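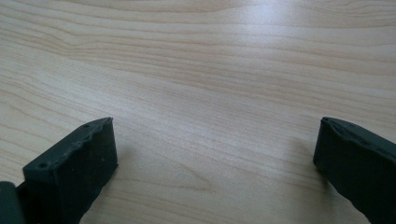

How Does a Robot Know Where the Table Is?

Put your hand flat on the nearest table. Easy, wasn't it? You probably didn't even have to think. Your eyes told you where the table was, your arm swung over, and your fingers slowed down just before they touched so you wouldn't bang them.

A robot has to do all of that too, and somebody has to write the instructions. Those instructions are called software, and the software we're going to meet has a name: Stundodum. (Say it out loud a few times. It's fun!) The people who write it work in a town called Plemden, in a building that used to be a button warehouse, and they still find buttons under the radiators.

Stundodum has three big jobs, and we'll take them one at a time.

Job one: looking

A camera picture feels like one whole thing to you and me, but to a computer it is a giant grid of tiny colored squares called pixels, and every pixel is really just numbers. Bright spots get big numbers and dark spots get small ones. The looking part of the software, called perception, searches those numbers for patterns.

Wooden tables are tricky! The grain makes long wavy stripes, and a stripe can look a lot like the edge of something. Is that line the side of a ruler, or only the wood? Then there's glare. When light bounces off a shiny tabletop it makes a whitish patch where the grain fades away, and a computer might take that patch for a sheet of paper.

"My first program tried to pick up a shiny spot 14 times," says Cinzia Ferri, who wrote the first version of the looking part. "It was very patient about it."

Her newer program compares pictures taken from different places. A sheet of paper stays put on the table when the camera moves, but a shiny spot slides along. You can try this yourself with a lamp and a smooth table. Move your head from side to side and watch the bright patch follow you.

Job two: planning

Once the software has decided what is there, it has to choose a path. Wiroj Meesuk works on this part, and he likes to compare it to crossing a dark bedroom without stepping on your toys. The planner dreams up 40 different paths, throws away every one that would bump into something, and keeps the smoothest of what's left.

It has to remember the gripper's own fingers, too. They stick out at the front, and when they are open wide they take up more room than when they are closed.

Job three: moving

The last part is called control. It sends little messages to the motors, checks what happened, and sends new ones to fix any mistakes. You do the same thing when you carry a very full cup of soup: look, wobble, fix, look again. Near the table, Stundodum makes the arm go slowly, just as your hand did.

Words to know

Pixel: one tiny square of color in a picture.
Glare: bright light bouncing off something shiny.
Gripper: the part of a robot that holds things.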